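Rirkwood Residence Handbook
Section 4: Bathroom Outlets, Small Appliances and the Safety Outlet

Updated April
Prepared by Stamatia Zervas, Resident Services, Rirkwood

4.1 Purpose of this section

This section explains how to use the electrical outlets in the bathrooms of the Rirkwood residence and what to do when an outlet stops supplying power. It applies to all apartments in the Liapis and Loltport wings. Residents of the Skundorby annex should refer to Section 6, as the wiring in that building follows a different layout.

4.2 Before first use

Each bathroom has one double outlet beside the mirror. Between the two sockets are a TEST button and a RESET button. The outlet is designed to shut off the power when it detects current leaking to ground.

1. Unplug anything connected to the outlet.
2. Press RESET firmly until it clicks.
3. Plug in a night light or other small lamp and switch it on.
4. Press TEST. The lamp should go out.
5. Press RESET again. The lamp should come back on.
6. Enter the result on the move-in sheet and return the sheet to the front office.

Repeat steps 1 through 5 once a month.

CAUTION: If the lamp stays on after TEST is pressed, do not use the outlet. Report it to the front office the same day.

4.3 Permitted load

The bathroom circuit is shared with the hallway lights. Residents are asked to run one heating appliance at a time. Heating appliances include hair dryers, curling irons, flat irons, heated brushes and portable heaters. Electric toothbrushes and shavers may remain on charge while a heating appliance is in use.

The rating of an appliance is printed on its label, normally on the handle or near the cord. Hair dryers with two voltage settings must be set to the 125-volt position before they are plugged in.

Note: Portable heaters are not permitted in bathrooms at any time, including during a heating outage. The front office will lend an oil-filled radiator for use in the bedroom or living area.

4.4 Daily use

1. Dry your hands before touching a plug or switch.
2. Empty the sink before using an appliance at the counter.
3. Run the exhaust fan during a shower and for 15 minutes afterward.
4. Switch the appliance off before unplugging it, and pull on the plug itself.
5. Let heated surfaces cool before placing the appliance in a drawer or cabinet.

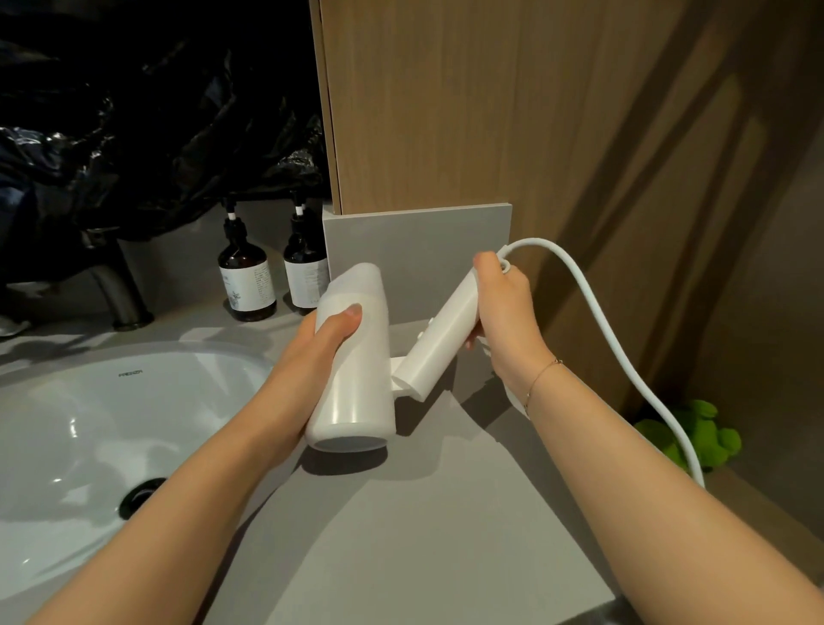 Cords should be coiled in a wide, easy loop. A cord wound tightly on itself will wear at the point where it enters the housing, and the damage may not be visible from the outside. An appliance with a cracked cord or a loose plug must be taken out of use. Extension cords and adapters may not be used in any bathroom.

4.5 If the power goes off

1. Unplug every appliance in the bathroom.
2. Press RESET.
3. If power returns, plug the appliances in again one by one.
4. If the outlet trips when a particular appliance is connected, stop using that appliance.
5. If power does not return, call the front office at extension 29.

CAUTION: Residents must not open the breaker panel in the hallway closet. If an appliance falls into water, do not reach for it. Leave the room and call extension 29.

Comments (3)

Flora Dalgleish
My RESET button will not click however hard I press it. Is that a fault, or does it mean the breaker is off? Hallway lights are out as well.

Stamatia Zervas
Ms. Dalgleish, if the hallway lights are out, the breaker has most likely tripped. Please call extension 29 and leave the panel closed.

Raymonde Thibodeau
Could the move-in sheet be added to the back of this section? I had to ask for it twice.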